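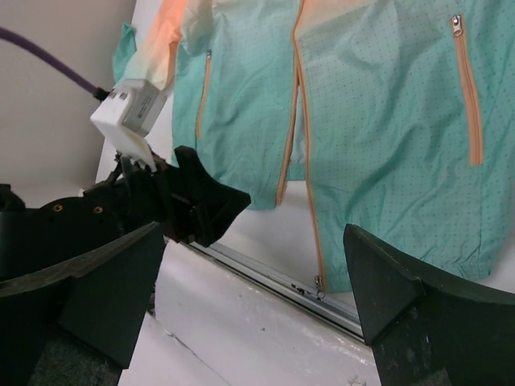

Häufige Fragen rund um leichte Jacken mit Reißverschluss

Wie wasche ich eine dünne Windjacke?
Am liebsten bei 30 Grad im Feinwaschgang, auf links gedreht und mit allen Reißverschlüssen zu - auch denen an den Taschen! Weichspüler bitte weglassen, Flüssigwaschmittel spült sich aus dem feinen Gewebe viel besser aus als Pulver. Das Etikett in der Jacke geht aber immer vor.

Muss ich farbige Reißverschlussbänder gesondert behandeln?
Nein. Wir lieben ja Kontraste, Mint mit Pfirsichorange zum Beispiel macht an grauen Tagen einfach gute Laune. Beim ersten Waschgang solltet ihr trotzdem nur ähnliche Farben dazugeben und die Jacke danach nicht nass in der Trommel liegen lassen.

Meine Jacke ist voller Knitter. Darf ich bügeln?
Probiert es erst ohne! Hängt sie nach dem Duschen ins Bad und streicht den Stoff mit der flachen Hand glatt. Falls das nicht reicht: niedrigste Stufe, Baumwolltuch dazwischen, und um den Gummizug am Saum einen Bogen machen.

Hängen oder falten?
Hängen, wenn Platz ist. Ein breiter Bügel schont die Schultern. Im Koffer darf gerollt werden, das nimmt so eine Jacke nicht übel.

Der Zipper hakt. Was nun?
Mit einer weichen Zahnbürste die Zähnchen reinigen, dann eine Kerze darüberreiben und den Schieber ein paarmal hin- und herbewegen. Klappt wunderbar! Sitzt Stoff im Schieber fest, zieht ihn seitlich heraus, ganz langsam.

Repariert ihr auch kleine Risse?
Ja, sehr gern sogar. Im Nähcafé Patach zeigt euch Chidubem Akpan, wie man einen Flicken von innen aufsetzt. Der Kurs dauert 2 Stunden, Platz ist für 8 Leute, Garn und Flicken liegen bereit. Der nächste Termin ist im November.

Der Saum ist ausgeleiert, lohnt sich das noch?
Fast immer. Ein neues Gummiband ist schnell eingezogen - bringt die Jacke bitte frisch gewaschen mit.

Stand: 16. Okt. 2019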